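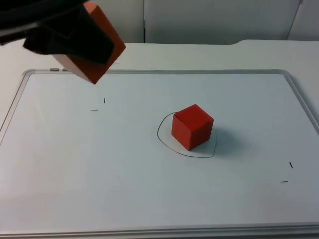 Red-orange wooden block over a whiteboard

Whiteboard Rental and Care — Frequently Asked Questions

What sizes do you rent?
Two: the Waltier, which fits on most desks, and the Harb, which needs a full table or a wall. Both can be used flat or hung up.

How long is the rental period?
The shortest rental is 2 days. After that you pay by the day, up to 13 days. For longer periods, ask us for a monthly rate.

Can I order for a whole school or office?
Yes. We keep 200 boards at the Gruseditz warehouse. Orders of 100 or more need to be placed a month ahead. August and September fill up early.

Are markers included?
Four dry-erase markers and one eraser come with each board. You can keep the markers. Please send the eraser back.

Someone used a permanent marker. Now what?
Go over the line with a dry-erase marker and wipe it off while the ink is still wet. If a shadow stays behind, use a little rubbing alcohol on a soft cloth. Do not use scouring pads or kitchen powder — they dull the surface, and a dull surface will not wipe clean again.

Will I be charged for scratches?
Not for light wear. Deep scratches, dents and bent corners come out of the deposit.

Can I put magnets on the boards?
On the Harb, yes. The Waltier has no steel backing.

Do you deliver?
We deliver in Gruseditz and Plekanlow between 8 a.m. and 4 p.m. Outside those two towns you will need to pick up.

How do I cancel?
Reply to your confirmation email before noon on the day before delivery. Later cancellations are charged one day's rent.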